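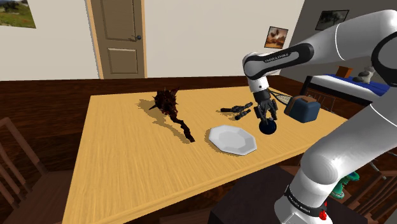

How to stand as an independent in a Jemville ward election

Wrote this up quickly because nominations open in June and I keep getting the same emails. It covers Jemville town council only. The district council does things differently, so don't use this for that.

I've stood twice as an independent, lost once, got in once. Not a lawyer. If the elections office tells you something else, go with the elections office.

Before you start

Check you're allowed. You need to be 18 or over, on the register or living or working in the town for the past year, and not employed by the council. That last one catches people. Part-time counts. A few hours a week at the leisure centre counts if the council pays you.

Still in a party? Leave first, in writing, and keep the reply. The parties here have rules about members standing against their own candidates and it gets nasty if the local branch finds out from the notice board.

Pick your ward. You don't have to live in it. Kamata ward and Pellinska ward are both up this time, the others aren't. Kamata has 2363 people on the register, which is walkable if you start early. Pellinska is more spread out, lots of farm lanes, you'll want a car or a very patient friend with one.

Step 1. Get the nomination pack

Ask for it by email or pick it up from the front desk at the town hall. Pick it up if you can, the printed one has the boxes the right size. You get the nomination form, home address form, consent form, and a sheet about spending.

Ask for a copy of the ward register at the same time. You'll need it for step 2. There's a seperate form for that, one page, they don't offer it unless you ask.

Step 2. Get your signatures

You need 8 signatures from people registered in the ward. Get a few spare names lined up in case. Things that get signatures thrown out:

- they live one street over, wrong ward
- they've already signed for another candidate
- elector number copied down wrong
- name on the form doesn't match the register (Liz / Elizabeth, fine in life, not fine here)

Fill in the elector numbers yourself from the register, before you knock. Then all they do is sign. Don't let anyone sign for their husband. I know. Don't.

And do the top of the form first, your name and description and so on, before the first signature goes on. If you change anything up there after people have signed, the whole lot is no good and you start again.

Step 3. Choose how you appear on the ballot

An independent can put "Independent" or leave it blank. Those are the only two. You can't put "Independent for Kamata" or "Save the Library" or anything along those lines unless it's a registered party description.

If you're known by another name, there's a box for commonly used name. Fill it in. People look for the name they know.

Step 4. Hand it in

By hand. Not post, not email, not a scan. Book a slot for an informal check a few days before the deadline, the staff go through it line by line and tell you what's wrong while there's still time to fix it. Last time I went in at 10am with one bad elector number and was back by lunch with it sorted.

Deadline is 4pm on the last day. Four means four. Someone came in at ten past last time and that was that, no argument.

Get a reciept for the papers.

Step 5. Agent or no agent

If you don't name an election agent, you are your own agent. Fine for a town ward. It does mean the spending return is yours, and your agent's address (so, yours) is published. If you don't want your home address out there, name someone else and use theirs. Ask them first.

Step 6. Leaflets

Every leaflet needs an imprint - who printed it, who is promoting it, who it's on behalf of, with addresses. Small print at the bottom is OK but it has to be readable. Window posters too. Online stuff too, I put mine in the page footer and in the profile text.

I laid mine out in Pasteo, the A5 folded template. Set the imprint as a locked text block, otherwise it drops off when you duplicate the page. Learned that with a box of 500 already printed. Export as print PDF and tick bleed.

What goes on it: your name, big. Ward. Date of the vote. Two or three things you'd work on. A phone number or email. Leave out the life story, it goes in the recycling.

Step 7. Knocking on doors

Start with the streets where people turn out. 3 evenings a week did it for me, from half five till it got dark. Carry the register, mark who you've spoken to, mark dogs. Don't argue on doorsteps, thank them and move on. Fingers out of letterboxes, use a wooden spoon to push leaflets through.

In Pellinska do the lanes in daylight. Half the houses have no numbers.

Step 8. Money

Keep every receipt from day one. Stuff you're given counts as well - if a mate prints your posters for nothing you still write down what they'd have cost. My total the second time was £44 plus the printing, most of it petrol and stakes for boards.

The return goes in even if you spent nothing, and even if you lost. You'll have the deadline in your pack. Put it in your phone now.

Step 9. Polling day and the count

You can go to the polling station and say hello outside. You can't campaign inside, so rosette fine, leaflets no. Tellers can ask for numbers on the way out, voters don't have to give them.

Count is at the town hall straight after close. Your pack has a form for counting agents, hand it in early or your people don't get through the door. Take a drink and something to eat, the machine in the lobby is usually broken.

If you get in, you sign the declaration of acceptance before you do anything as a councillor. At or before the first meeting. The clerk will chase you but don't rely on it.

Will add a bit on co-option when I get a minute. If a date in your pack doesn't match what you've heard elsewhere, ring the elections office and ask.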